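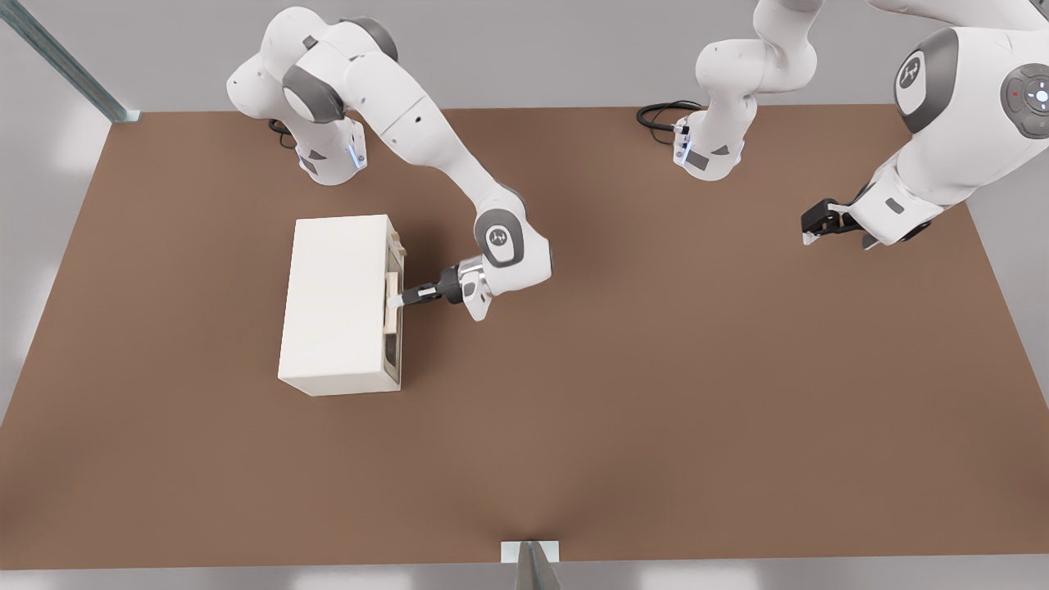
Progress report: Storkel debut album
Prepared for the Grinudis music fund by Arnaldo Leitão, band manager

Recording

Eight songs are finished. The ninth has been finished on three occasions and is currently being finished again, in a slower key, if you ask the drummer. Vichien Noiphan is producing and has asked me to report that he remains calm.

We used 29 studio hours in March against the 24 we planned. The extra five went on the hand claps in "Gikel," which you will hear for four seconds. 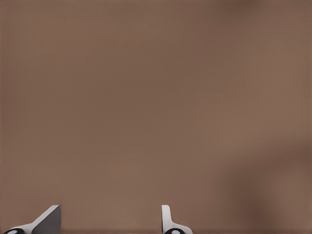
The strings were recorded in one afternoon, under budget, by people who read music. The band found this unsettling and has asked whether we could hire them for everything. We can't.

Live dates

Storkel played two shows at the Chantharasri, a room that holds 300. The first drew 100 people. The second sold out, which the singer credits to the new material and I credit to the headliner. We sold every shirt except the extra smalls, and those we now own for life.
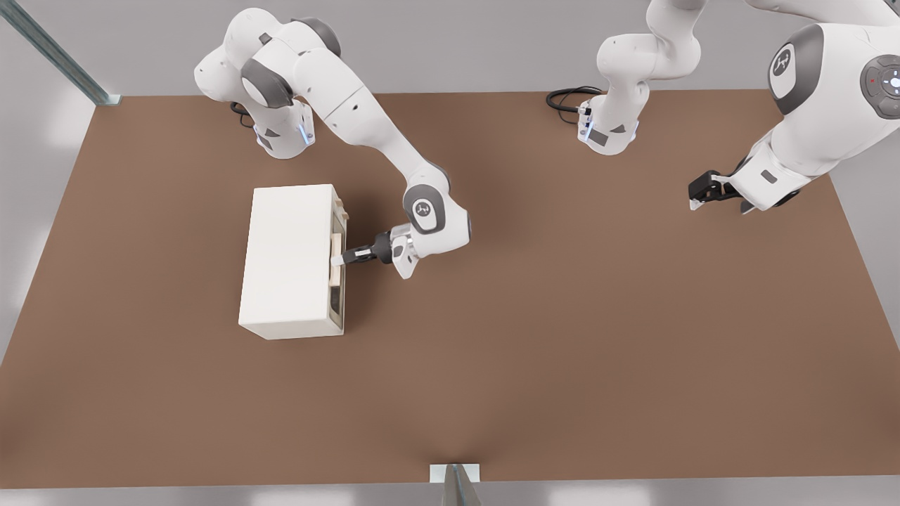

Money and next steps

Mixing starts in May. The artwork money is unspent, as the four members have four covers in mind. I'd like to move the leftover van rental funds into mastering, and need your written approval by the end of April. Receipts are attached, including the one for the tambourine.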